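Looking after a wooden kitchen table

Wipe-down, rings, scratches, re-oiling and winter care
Filed under: Kitchen, Furniture

A table that gets used for cooking, eating, homework and mending needs a bit more attention than one that only sees Sunday lunch. Most of the work is small and takes a minute or two. The notes below cover solid wood and veneered tops, oiled or varnished.

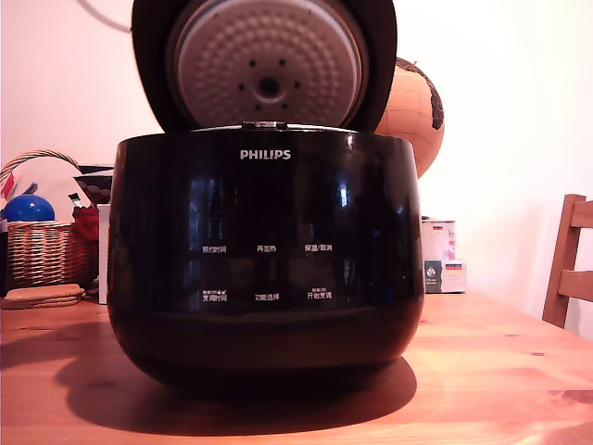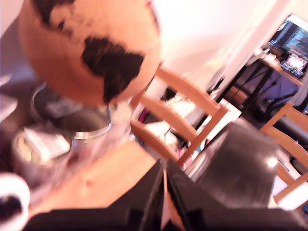
Pale wood is the most common choice for a kitchen table at the moment and it is a forgiving one. It hides dust and fine scratches well. What it shows up is anything dark or wet left standing: tea, soy sauce, beetroot, and above all metal. A rice cooker can live on a table like this quite happily if it has a mat under it, and it should be pulled clear of any shelf before the lid goes up, as steam will lift the finish on the underside of a cupboard long before it harms the table. Open tins are the worse risk. A tin with a damp base will leave a grey or black ring on oak overnight, and if the tin has begun to rust the mark will be brown and deeper. Stand tins on a saucer or a cork coaster.

Find out what finish you have

Do this before you buy any product. Put a drop of water in a spot that doesn't matter, near a leg for instance, and leave it for ten minutes.

If the drop sits up in a bead and wipes away with no trace, the top is varnished or lacquered, or it is oiled and in good order. If it spreads flat and the wood darkens under it, the oil has worn thin and wants renewing. To tell varnish from oil, look along the surface with a lamp at the far side. Varnish has an even skin over the grain. Oil leaves the grain open and you can feel it with a fingernail.

Wax is less common on kitchen tables. It feels slightly soft, marks with warm cups, and a little will come off on a white cloth dampened with white spirit.

Daily cleaning

A cloth wrung out in warm water with a little washing-up liquid is enough. Go along the grain, then dry with a tea towel. The drying matters more than the washing.

Avoid the following:

Spray cleaners with bleach or ammonia
The green side of a sponge
Silicone furniture polish (it stops oil and varnish from taking later on)
Baby wipes, which leave a film
Vinegar, neat or diluted, on anything oiled

Crumbs in the join of an extending table are best got out with an old toothbrush, leaf open, once a month or so. Vacuum what falls on to the runners. If the leaf sticks, rub a candle stub along the runners. Don't use cooking oil, it goes gummy.

Heat marks and water rings

A white mark is in the finish. A black mark is in the wood. That tells you how much work you have ahead.

For a fresh white ring on varnish, leave it alone for a day first, as many fade as the moisture dries out. If it is still there, lay a dry cotton cloth over it and pass a warm iron across, no steam, for a few seconds at a time. Lift the cloth and look between passes. Stop as soon as the ring fades. My neighbour Baltazar Ochoa has cleared several this way on a veneered top, but he keeps the iron on its lowest setting and I would do the same. Too much heat will loosen the glue under veneer.

For a stubborn white ring, rub with a dab of plain white toothpaste (paste, no gel) on a damp cloth, along the grain, then wipe and dry.

Black rings from metal need oxalic acid, sold as wood bleach. It only works on bare wood, so the oil or varnish over the mark has to come off first. Wear gloves and goggles, follow the strength given on the packet, brush it on over the whole board from end to end and rinse well when the mark has gone. Treating only the ring leaves you with a pale spot in the same shape. Let the wood dry for a full day before you sand or oil it.

Grease

Blot, don't rub. Cover the spot with cornflour or talc, leave it overnight and brush it off in the morning. Repeat if needed. On an oiled table an old grease spot often disappears at the next oiling anyway.

Scratches and dents

Light scratches in an oiled top: rub with fine abrasive paper along the grain, wipe off the dust and put a little oil on with a rag.

Light scratches in varnish: a wax crayon in a near colour, pressed in and buffed. Choose one slightly lighter than the wood. A dark one looks like a new scratch.

Dents can often be raised in solid wood. Put a few drops of water in the dent, let it soak for five minutes, lay a damp cloth on top and touch it with the tip of a hot iron. The fibres swell back up. It won't work where the fibres are cut through, and I wouldn't try it on veneer or on varnish you want to keep.

Re-oiling

Twice a year for a table in daily use, once for a quiet one. You need hardwax oil or a food-safe table oil, two lint-free rags, 180 grit paper and a free evening. I buy mine from Giannakopoulos, the hardware shop by the bus station, who will sell small tins. A small tin does our table three times over.

Clear the table and wash it down. Leave it to dry for at least four hours.

Sand lightly along the grain. You are only taking off the roughness. Wipe with a barely damp cloth and let it dry again.

Pour a small pool of oil in the middle and spread it out thin with a rag. Do the edges and the end grain too, where it will soak in faster.

Wait fifteen minutes, or whatever the tin says, then wipe off everything that has not gone in. This is where most people go wrong. Oil left standing on the surface dries sticky and has to be scraped.

Leave it overnight with a window open. A second thin coat the next day is worth doing if the wood was very dry.

No wet cups for two days. Keep mats under everything for a week.

SAFETY: rags soaked in oil can catch fire on their own if left screwed up. Spread them flat outside to dry, or soak them in water and seal them in a metal tin, before they go in the bin. I have seen a scorched bucket from exactly this.

Re-varnishing

Only when the old coat is worn through or flaking. If it is sound but dull, wash it, rub down with fine paper and put on one fresh coat of the same type. Water-based over water-based is simplest. Two thin coats are better than one thick one. Keep the dog out.

Winter

From November, when the heating comes on properly, solid tops shrink across the width. A gap can open between boards that was not there in summer. Leave it. Filler pushed in during winter gets squeezed out in June or, worse, splits a board. Keep the table at least an arm's length from a radiator, and if you have a wood stove in the same room a bowl of water on top helps a little.

Check the bolts underneath at the same time of year. The wood moves and the bolts don't, so legs work loose. Tighten until firm and stop there. If a leg still rocks, look at the fixings that hold the top to the frame - they should be slotted or on little metal buttons so that the top can move. If someone has glued the top down along its whole length, it will crack sooner or later.

Wobbles on an uneven floor

Put the table where it is going to stand before you do anything. Slide thin card under the short leg until it is steady, then cut a felt pad or a piece of cork to the same thickness. Sawing the other legs to match is a bad idea, as the next floor will be different. Rafail Margaritis, who repaired ours, fits screw-in levelling feet instead, and those have lasted well on quarry tiles.

Felt pads wear out. Turn the table over once a year and replace any that have gone hard or picked up grit.

Mats, cloths and what to put under things

Cork is the best all-rounder under pans. Silicone is fine for heat but can leave a dull patch on fresh oil, so lift it after the meal. Rubber feet on appliances and lamps sometimes stain varnish yellow, and that stain does not come out. A square of felt or a folded cloth underneath prevents it.

PVC tablecloths trap damp. If you use one, take it off at night. A cotton cloth with a padded liner is better for meals and can go in the wash.

Questions I get by email

Can I use olive oil? No. It never dries and it goes rancid. Linseed, tung or a ready-made table oil will dry.

Biro? Methylated spirit on a cotton bud for varnish, tested underneath first. On bare or oiled wood it usually means sanding.

Candle wax? Let it go hard, lift it with a plastic card, then warm what is left with a hairdryer and wipe it up with kitchen paper.

Next page: chair seats and loose rungs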